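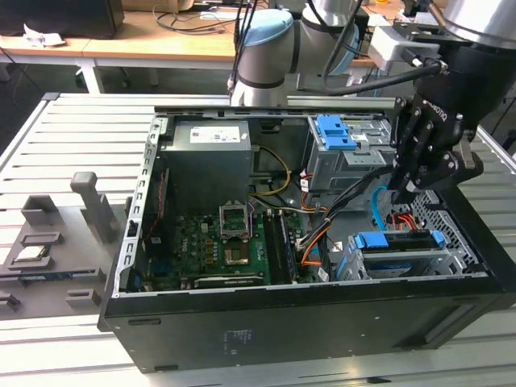
Reviews / Refurbished PCs & Parts

Gesberg refurbished tower, barebones
Reviewed by Chie Aoki, 15th April

The Gesberg is an older office tower sold without a processor, so you supply your own chip and cooler. I bought mine through Platov to use as a spare machine in the garage.

Access is the best part. With the side panel off you can get at nearly everything. The drive cage has a bright blue plastic release latch, and there's a second bay lower down with a blue caddy bracket, clips at both ends. I didn't need a screwdriver for either drive.

The power supply sits in the top corner and its label is easy to read once the case is on its side.
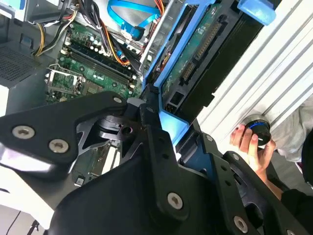 2 min read

Cabling is the weak point. The SATA leads come in several colours, which helps when tracing them, but the power wires run between the memory slots and the drive bay and I had to hold them back to seat the RAM. A couple of cable ties would fix it — none were supplied.

The CPU socket was clean, with no bent pins on mine. Check yours before you fit anything, as Platov only allows 30 days for returns.

Fan noise is fine for a garage. I wouldn't want it in a bedroom.

Good value if you already have a chip in the drawer. Otherwise price up a complete unit first.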